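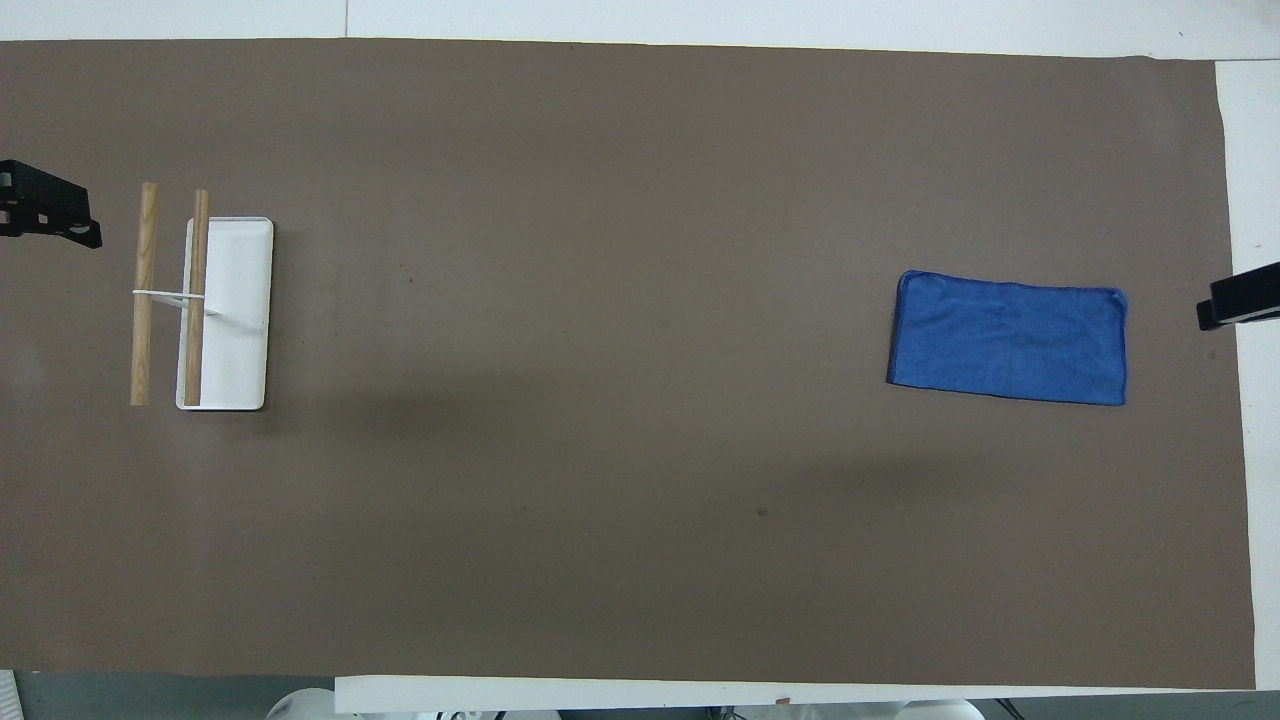

갈색 종이를 깐 탁자와 파란 수건

스코스토라 세계관 상자판, 겨울 내내 붙들고 살아 본 후기

블로그에 설정집 이야기를 쓰는 게 얼마 만인지 모르겠어요. 그동안 댓글로 "요즘은 뭐 읽으세요?" 하고 물어봐 주신 분들께 죄송하고 또 감사한 마음으로, 오늘은 좀 길게 써 보려고 합니다. (늘 길게 쓰지 않느냐고 하시면 할 말이 없습니다만!) 주인공은 타나시스 드라코스가 쓰고 말리스 출판사에서 낸 '스코스토라'입니다. 본책 한 권, 접이식 지도 한 장, 그리고 인물과 장소와 소문을 적은 카드 한 벌이 상자에 들어 있어요. 특정 규칙에 묶이지 않는 세계관 자료라서 테이블 게임을 진행하는 분도, 혼자 소설을 쓰는 분도 쓸 수 있게 만들어졌습니다.

저는 우리 모임의 새 캠페인을 준비하면서 샀습니다. 지난 캠페인이 워낙 거창하게 끝나서, 다음에는 왕관이니 예언이니 하는 것 말고 항구 냄새가 나는 이야기를 하고 싶었거든요. 그래서 찾다 보니 릴로드포트라는 도시가 나오는 이 책에 닿았고, 소개 글에 실린 첫 문단을 읽고는 그날 밤에 주문해 버렸습니다. 등대지기가 죽은 선장들의 이름을 매일 저녁 소리 내어 읽는데, 어느 날부터 명부에 아직 살아 있는 사람의 이름이 섞이기 시작한다는 내용이었어요. 이런 걸 읽고 어떻게 안 삽니까.

어떤 세계인가

스코스토라는 안쪽 바다를 둘러싼 반도와 섬들의 이름입니다. 책이 다루는 역사는 700년인데, 겁먹으실 필요는 없어요. 연표는 맨 뒤에 얌전히 들어가 있고 본문은 '지금 사람들이 과거를 어떻게 기억하는가'에서 출발합니다. 예를 들어 대침수라는 사건이 있는데, 북쪽 산촌에서는 신들이 소금세를 거둔 날이라고 하고, 릴로드포트 사람들은 그저 둑 관리인이 술에 취했던 날이라고 합니다. 그런데 둑 관리인의 후손들은 또 전혀 다른 노래를 부르고요. 셋 중에 무엇이 진실인지는 끝까지 적혀 있지 않습니다. 저는 처음에 뒤쪽 어딘가에 정답이 있겠거니 하고 색인까지 뒤졌어요. 없더군요.

이 부분은 분명 호불호가 갈릴 겁니다. 진행자에게만은 진상을 알려 줘야 한다고 생각하는 분들이 계시고, 저도 그 마음을 압니다. 바쁜 저녁에 퇴근하고 와서 한 시간 안에 준비를 끝내야 하는데 책이 "그것은 당신의 식탁에서 정해질 일이다" 같은 소리를 하면 조금 얄밉지요. 다만 저는 두 번째 모임쯤부터 이 방식이 좋아졌습니다. 플레이어 한 명이 소금세 이야기를 철석같이 믿는 산촌 출신을 만들고, 다른 한 명이 둑 관리인 집안의 막내를 만들었는데, 둘이 여관에서 말다툼하는 장면만으로 저녁이 다 갔어요. 저는 여관 주인 역할로 국이나 떠 주면서 구경했습니다. 참 행복한 밤이었네요.

세력은 여섯입니다. 등대 명부를 지키는 사람들, 소금 상인 조합, 섬의 어머니들, 옛 왕가를 섬기던 필경사들, 물에 잠긴 마을의 망명자들, 그리고 파나기오투 가문. 마지막 가문이 제일 매력적이면서 제일 골치 아픕니다. 파나기오투는 대대로 다리를 놓는 집안인데, 다리마다 한 사람의 이름을 비밀로 묻어 두고 그 이름을 아는 사람만 통행료를 면제받아요. 그래서 가문의 힘이 재산보다 비밀에서 나옵니다. 혼인도 유산도 전부 이름을 주고받는 문제가 되고, 어느 다리의 이름이 새어 나갔다는 소문만 돌아도 골짜기 하나가 발칵 뒤집힙니다. 발상이 정말 좋지요? 그런데 이 가문의 항목이 책 여기저기에 흩어져 있어서, 가계를 이해하려면 책갈피를 덕지덕지 붙여야 합니다. 가계도 한 장만 넣어 줬으면 얼마나 좋았을까요. 저는 결국 공책에 직접 그렸고, 그리다가 할머니와 손녀의 이름이 같은 걸 모르고 한참을 헤맸습니다.

본책

본책은 318쪽입니다. 지역, 세력, 믿음, 먹을 것, 말과 속담, 그리고 이야기의 씨앗 순서로 되어 있어요. 제가 가장 사랑하는 장은 뜻밖에도 먹을 것입니다. 설정집의 음식 항목은 대개 "북부인은 고기를 즐긴다" 한 줄로 끝나기 마련인데, 드라코스는 누가 냄비를 젓고 누가 먼저 먹는지를 씁니다. 릴로드포트에서는 손님이 생선 머리를 남기면 다시 오겠다는 뜻이고, 깨끗이 발라 먹으면 작별 인사래요. 이걸 한 번만 알려 두면 플레이어들이 식사 장면마다 접시를 어떻게 했는지 꼬박꼬박 말해 줍니다. 우리 모임에서는 한 인물이 말없이 생선 머리를 다 발라 먹는 것으로 배신을 예고했어요. 식탁이 조용해졌습니다. 저는 그 순간 책값이 하나도 아깝지 않았어요.

말과 속담 장도 실속 있습니다. 욕설이 지역별로 정리되어 있다는 것이 특히 고맙고요(즉석에서 욕을 지어내는 일은 생각보다 어렵습니다), 종교적인 맹세와 장사꾼의 맹세가 달라서 대사 한 줄로 출신을 드러낼 수 있습니다. 다만 고유 명사의 발음 안내가 너무 짧아요. 섬 이름 가운데는 자음이 줄줄이 붙은 것이 있어서, 저희는 모임 중에 합의를 보고 별명을 지어 불렀습니다. 지금은 원래 이름을 아무도 기억하지 못하는 섬이 있습니다.

반대로 믿음을 다룬 장은 아쉬웠습니다. 글이 나쁘다는 말은 아니에요. 신들의 이름과 영역과 축일은 꼼꼼히 나와 있는데, 다른 장에서 그렇게 빛나던 생활의 냄새가 이 장에서는 좀 옅습니다. 신전에 들어갈 때 신발을 벗는지, 아이가 아프면 누구에게 먼저 비는지 저는 그런 게 궁금했거든요. 소금의 신을 섬기는 사제들이 단것을 입에 대지 않는다는 한 줄은 좋았는데, 그런 줄이 더 많았더라면 하는 욕심이 납니다.

문장 이야기도 조금 할게요. 드라코스의 글은 느긋하고 옆길로 잘 샙니다. 장마다 앞에 세계 속 인물이 쓴 편지나 재판 기록이 붙는데, 대부분 짧고 맛있습니다. 등대 명부를 둘러싼 재판 기록은 소리 내어 읽어 주기에도 좋아서 첫 모임의 도입부로 그대로 썼어요. 하지만 필경사들의 편지는 일부러 옛 말투로 써 놓아서, 같은 문단을 세 번 읽고도 누가 누구를 고발했는지 모르겠는 대목이 있습니다. 천천히 읽는 걸 좋아하는 분이라면 즐기실 테고, 급하신 분은 건너뛰셔도 됩니다. 중요한 내용은 본문에서 다시 나와요.

지도와 카드

지도는 예쁩니다. 먼저 그 말부터 해야 공정할 것 같아요. 해안선에 손으로 그린 맛이 있고, 바다 쪽 여백에는 뱃사람들의 낙서처럼 적힌 경고문이 있습니다. "여기서 휘파람을 불지 말 것"이라고만 적힌 해역이 있는데 본책 어디에도 설명이 없어요. 플레이어들이 당연히 거기부터 가자고 합니다. 저도 당연히 준비가 안 되어 있었고요! 거리 표시가 없는 점은 단점으로 적어 두겠습니다. 본책에는 '좋은 바람으로 하루' 같은 표현이 나오지만 지도에는 기준이 될 만한 것이 없어서, 여행을 촘촘하게 다루는 모임이라면 진행자가 따로 정해 두셔야 합니다. 글씨도 산맥 쪽은 꽤 잘아서 저는 안경을 벗었다 썼다 했네요.

카드는 246장입니다. 처음에는 이게 다 무슨 소용인가 싶었어요. 저는 카드라면 섞다가 잃어버리는 사람이라서요. 그런데 지금은 본책보다 카드를 더 자주 꺼냅니다. 인물 카드에는 그 사람이 원하는 것과 숨기는 것이 한 줄씩, 장소 카드에는 소리와 냄새가 한 줄씩, 소문 카드에는 누가 그 소문으로 이득을 보는지가 적혀 있습니다. 종류별로 한 장씩 뽑아서 나란히 놓으면 그 자리에서 장면이 하나 나와요. 언젠가 저녁에는 '빚을 진 종지기'와 '비린내 나는 계단'과 '다리의 이름이 팔렸다'가 나왔는데, 거기서 시작된 이야기가 아직도 안 끝났습니다. 종지기는 어느새 우리 모임에서 제일 사랑받는 인물이 되었고요.

카드의 단점이라면 정리하기가 만만치 않다는 것입니다. 지역 표시가 귀퉁이에 작은 문양으로만 되어 있어서, 릴로드포트 카드만 골라내려면 한참 들여다봐야 해요. 문양 설명은 본책 중간에 한 번 나오고 맙니다. 그 쪽에 꼭 책갈피를 꽂아 두세요. 그리고 상자 안의 칸막이가 카드에 딱 맞아서, 보호 비닐을 씌우면 들어가지 않습니다. 저는 씌우고 나서야 알았어요.

소설 쓰는 분들께는

모임 친구 하나가 소설을 쓰는데, 2월에 책을 빌려 가서 한참 동안 돌려주지 않았습니다. 그 친구 말로는 남의 세계를 그대로 쓰려고 읽는 게 아니라 질문하는 법을 배우려고 읽는 거래요. 누가 이 다리를 놓았나, 누가 그걸 기억하나, 틀리게 기억하면 누가 이득을 보나. 자기 세계에도 똑같이 물어보니 비어 있던 데가 보이더라고 했습니다. 듣고 보니 이야기의 씨앗 장이 정말 그렇게 짜여 있어요. 사건을 주기보다 곤란한 질문을 던져 놓고 물러나는 식입니다. 처음 설정을 짜 보는 분께는 조금 막막할 수도 있겠습니다. 그런 분께는 지역 장에서 마을 하나만 골라서, 그 마을의 음식과 욕과 소문만 먼저 챙겨 보시라고 권하고 싶어요.

한 가지 더, 분위기에 대해 미리 말씀드릴게요. 표지가 푸르스름하고 차분해서 잔잔한 이야기일 것 같지만, 망명자들의 장에는 마을을 잃은 사람들의 이야기가 꽤 담담하고 아프게 나옵니다. 잔인한 묘사는 없어요. 그래도 청소년이 섞인 모임이라면 진행자가 먼저 읽어 보시는 게 좋겠습니다. 저는 물속 마을의 종을 건지러 가는 할아버지 이야기를 읽고 한동안 책을 덮어 두었어요.

그래서 살 만한가

규칙과 수치가 빼곡한 책을 찾으신다면 맞지 않습니다. 괴물 목록도 없고 보물표도 없어요. 바로 돌릴 수 있는 완성된 모험도 실려 있지 않아서, 첫 모임 준비는 제 경우 평소보다 오래 걸렸습니다. 대신 두 번째부터는 준비가 눈에 띄게 줄었어요. 카드를 뽑고, 음식 하나를 정하고, 누가 누구에게 거짓말을 하는지만 적어 두면 나머지는 플레이어들이 알아서 떠들어 줍니다. 말 많은 사람들이 모인 자리, 음모보다 수다를 좋아하는 자리라면 자신 있게 추천합니다.

별점을 매기라면 다섯 개 중에 네 개를 주겠습니다. 빠진 하나는 가계도 몫이에요. 출판사에서 보실 리는 없겠지만 혹시라도 다음 판이 나온다면 가계도와 발음표, 부탁드립니다. 파나기오투 가계도를 공책에 그려 둔 것은 글씨가 엉망이라 올리기 부끄러운데, 필요하신 분이 계시면 깨끗이 옮겨 적어서 다음 글에 붙여 볼게요. 그리고 휘파람 금지 해역을 어떻게 처리하셨는지 다른 진행자분들 이야기도 꼭 듣고 싶습니다. 저희는 다음 모임에 거기로 들어가거든요. 아직도 뭐가 있는지 못 정했습니다.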